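Unit 8: Rivals, Subtext and the Fan Reader

Reading for this unit: the Atinga packet, section 12, and the first two episodes of Flusthorpe (subtitled version).

Subtext is meaning a work supports without stating it. In rivalry plots it is carried mostly by staging: how long two characters look at each other, who is allowed to interrupt, what each one keeps. A line of dialogue can deny an attachment that the editing asserts. Students should cite both.

Costume is a second channel. A jacket lent in one episode and returned in another works as a marker, and fans track such items closely.
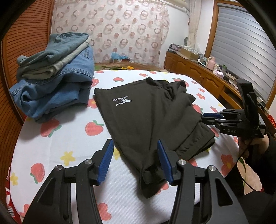

Folded dark garment with a SEPTWOLVES logo, on a strawberry-print sheet.

Three terms to keep apart:
Authorial intent – what the maker says was meant.
Textual evidence – what can be pointed to on screen.
Reception – what viewers did with it.

The Skindesby fan archive holds over 2000 posts on the Flusthorpe duel. Treat these as reception only.

Written response: 60 lines maximum, one scene, no plot summary. Due 11/30/21. Late work goes to the Falport office.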